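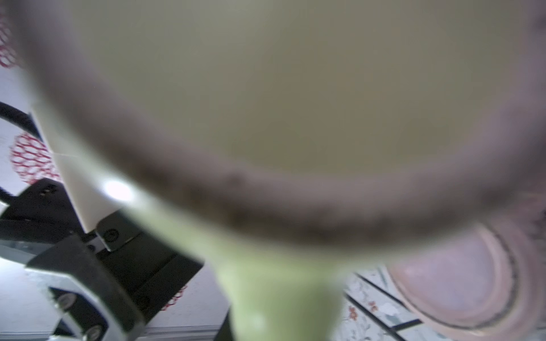
Open Day at Brostora, Monti

Gallery and notes from the April visit

Brostora opened its workshop in Monti to the public for an afternoon in April, and our club went along. The doors opened at 1 p.m. and the last demonstration finished a little after 5. We had 19 people signed up from the club, and by the middle of the afternoon the place was full of visitors who had come on their own, plus a good number of children.

For those who have not been there, the workshop is on the second floor of the old Mamorora building, above the print shop. The elevator is slow and small, so most of us took the stairs. Coats went on a rail by the door. There was coffee, and somebody had put out a plate of almond cookies that did not last long.

The company works on robot arms for kitchens: dishes, shelves, clearing tables. The program they were showing is called Grendholm, and the idea is that the arm learns a task from a person who guides it through the motions many times. Ettore Dal Bello ran the demonstrations and answered questions for the whole afternoon with hardly a break. He told us they had recorded 4000 runs of the dish rack task so far, from several different setups, and that most of those were done by hand guiding.

Glassware

The first demonstration was on glassware. Ettore said drinking glasses are among the harder things in a kitchen for a robot to deal with. A plate is mostly the same color wherever you look at it. A clear glass shows whatever is behind or under it, and the bright reflections move when the camera moves. Stemware adds the problem of the shape. The bowl is wide and the stem is narrow, and when the piece is close to the wrist camera the bowl can fill most of the view. The arm then has to go by what it saw a moment earlier.

Someone asked why they do not just use plastic cups. He said they do, for the early runs, and that the arm is moved on to glass once the timing is right. Breakages are written down in a notebook on the windowsill. He let us look through it. The entries are short – date, item, who was guiding, and one line on what went wrong. Several of them just say "too fast."

The gripper

The gripper came up in a lot of questions. It has two fingers that close on an object from either side. The fingers can be swapped, and there were different sets on the side table for people to handle. I tried closing one of the demonstration sets on my own thumb, which you were allowed to do with the motor turned down. It felt like a firm handshake.

Pat from our group wanted to know how the arm can tell it is holding something. The answer was that it watches how far the fingers have closed and how hard the motor is working. If the fingers stop before they meet, there is something between them. Ettore said there are fancier sensors you can buy, but they wear out, and he would like to see how far the simple method goes first.

The dish rack

The second demonstration was the one most people had come for. The task is to work with single glasses at a wire dish rack. The rack is black wire and it sits on a white liner with small orange flowers and teal leaves printed all over it. The pattern is deliberate. Many kitchens have a cloth or a liner with some kind of print, and an arm that has only worked over plain white tends to do badly over flowers.

What makes it fiddly is the room around the fingers. The gripper needs space on both sides of the glass, and the wires take up a lot of that space. If the arm comes in at the wrong angle, a finger can catch on a wire and move the rack. The person guiding can feel this and correct it. The arm on its own has to learn to stay clear.

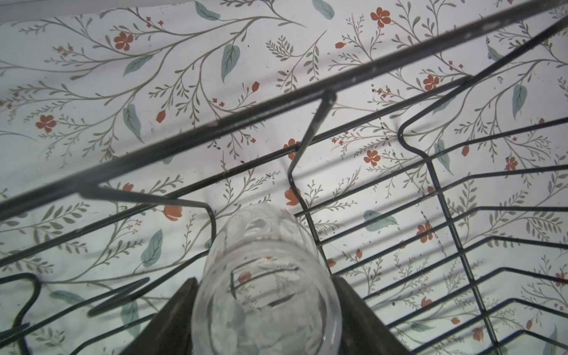
Children were allowed to guide the arm for a turn each, with one of the staff holding the stop button. They did well, better than most of the adults. My own try ended with the rack pushed half off the table and a polite suggestion that I move from the elbow. A boy of perhaps ten got a glass where it was supposed to go on his first attempt and then asked if he could do it again with his eyes shut. He could not.

After the hand guiding, Ettore let the arm work on its own. It is slow. Each glass took 40 seconds or so, and there was a pause before the fingers closed that made people lean in. He said the pause is left in on purpose for visitors and can be shortened. Out of the runs logged that week, 84 percent had been finished without anyone stepping in. He was clear that this was for the rack and the glasses the arm already knew, and that the number drops when you bring in a rack from home. Two people had in fact brought their own cups to try. One had a handle that the gripper did not get along with.

Questions from the floor

Does it wash the dishes? No. The work so far is on picking up, carrying and setting down. Washing involves water near the electronics, and they have not started on it.

How much does it cost? He would not give a price. The arm is a standard one that other companies also buy, and the part Brostora makes is the training and the software.

Does it get tired? This was from one of the younger visitors. The motors warm up, and the arm is rested over lunch, so in a way yes.

Could it hurt someone? It is set to stop when it meets more push than it expects. During the open day it was also running at low speed, and there was tape on the floor to show where to stand. The tape was mostly ignored by 3 p.m. and a member of staff had to keep moving people back.

What happens to all the recordings? They are kept and sorted, and the bad ones are kept as well. Ettore said the mistakes are useful to have, as long as they are labeled as mistakes.

Practical notes for next time

Parking in Monti is difficult on market days, and the lot behind the Mamorora building is for tenants only. The bus stops at the bottom of the street. If you want a turn at guiding the arm, come early – the sign-up sheet was full within the first hour, and several of our members went home without a try. Food is not allowed near the table. Questions are welcome at any point and you do not need to know anything about robots beforehand.

Brostora plans to hold another open afternoon in the fall, and Ettore mentioned that they would like to have a second table running by then, with bowls and plates. Members who want to go can put their names down at the next club meeting.

Our thanks to everyone at the workshop for having us. If you took pictures on the day and would like them added to this page, bring them along on a stick or send them to the usual club address. Please say whether you want your name with them.

Back to gallery index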